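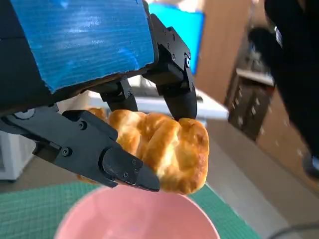 제6장 법안은 어떻게 법이 되는가

법 하나가 태어나는 길을 따라가 보는 일은 정치학에서 가장 신나는 공부 가운데 하나입니다! 5장에서 우리는 선거로 의회가 꾸려지는 과정을 살펴보았지요. 이제 그 의회 안으로 들어가 볼 차례입니다. 거창한 헌법 조문부터 떠올릴 필요는 없어요. 노릇하게 구운 빵과자 하나에도 법은 촘촘히 스며 있으니까요. 밀가루에 무엇을 넣어도 되는지, 포장에 어떤 글자를 적어야 하는지, 빵집이 새벽 몇 시부터 오븐을 돌려도 되는지까지, 모두 언젠가 누군가가 법안으로 써서 의회에 내놓았던 내용입니다.

이 장에서는 가상의 도시가 아니라 살라르(Salard) 지방의회의 기록을 따라갑니다. 의원 정수 107명, 단원제, 상임위원회 여섯 개. 규모가 아담해서 법안 한 건의 움직임이 처음부터 끝까지 잘 보입니다. 한 회기에 접수되는 법안은 거의 500건에 이르는데, 그중 본회의 표결까지 가는 것은 얼마 되지 않습니다. 나머지는 어디로 갔을까요? 바로 그 물음이 이 장의 중심입니다.

살라르 의회의 법안은 네 단계를 거칩니다. 발의, 위원회 심사, 본회의 토론, 그리고 공포입니다. 교과서 그림에서는 화살표 네 개가 나란히 서 있지만, 실제 기록을 펼쳐 보면 화살표가 뒤로 돌아가기도 하고 한자리에서 몇 달을 맴돌기도 합니다(이 대목이 정말 재미있습니다). 특히 위원회 단계에서는 조문의 낱말 하나를 두고 오전 내내 논의가 이어지기도 합니다.

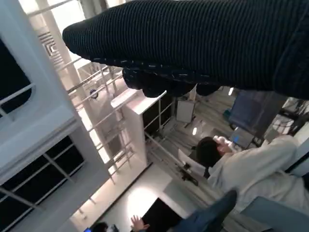

이네스 텍시에는 위원회야말로 의회의 진짜 작업장이며, 본회의만 보고 의회를 안다고 하는 것은 마지막 쪽만 읽고 소설을 평하는 것과 같다고 말한 바 있습니다. 리스 메기의 생각은 조금 다릅니다. 위원회에서 다듬은 문장도 본회의에서 공개적으로 설명되지 않으면 시민에게는 닫힌 문서로 남는다는 것이지요. 두 견해는 6.3절에서 다시 만나게 되니, 지금 어느 쪽에 마음이 끌리는지 여백에 적어 두세요.

미리 알아 둘 용어
발의: 의원이나 집행부가 법안을 의회에 정식으로 내는 일
축조심사: 법안을 조문별로 하나씩 살피는 심사 방식
수정안: 원안의 일부를 고쳐 다시 내놓은 안
공포: 확정된 법을 널리 알리는 절차

6.1 발의: 누가 첫 문장을 쓰는가

12월 회기의 첫 접수 법안부터 읽어 보겠습니다. 제목은 한 줄, 본문은 네 조에 지나지 않습니다. 발의자 명단과 제안 이유를 먼저 읽고, 그다음에 본문으로 넘어가세요.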